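Quick one, I have class in the morning. June 21, 2026 and the suturing club finally got a full evening on the robot – 90 minutes, no one kicking us out. Mawuli had the console first, then me, then Benedicta. Interrupted stitches only, tissue pad, black thread. The wrist view is a whole other world, everything is huge and you forget how small your motions are. 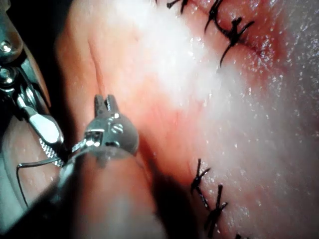 Close-up from the Zumunum practice night.

So the Jadstead meet is in November and we have 2 people who can tie without looking at the cheat sheet. I'm not one of them. My first throws were sloppy, kept pulling to hard on the left hand. Slower helps. Also breathing. Posted the wide view in the club chat that same night.

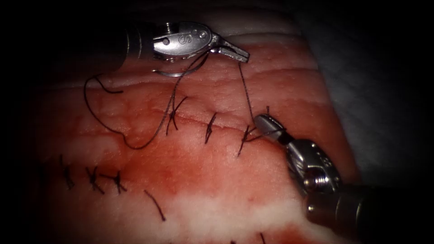

Yaw Gbeho wrote back that we should stop practicing knots and start practicing needle angle, becuase the knots come on their own and a bad entry never does. Fair. He also wants us to log every stitch, which, no.

Anyway Fiifi and Kobina are up next week, and they get the same drill I had. 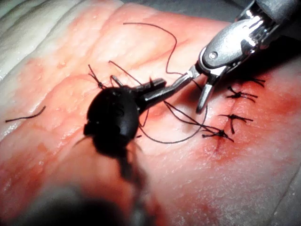
My real problem is handing the needle over. I rush it every time. What I want them to copy is the curved needle sitting between the silver jaws and the black instrument – both sides there before anyone thinks about letting go. And watch the slack, that big loop of thread is begging to get snagged. More after the next session, if I pass anatomy.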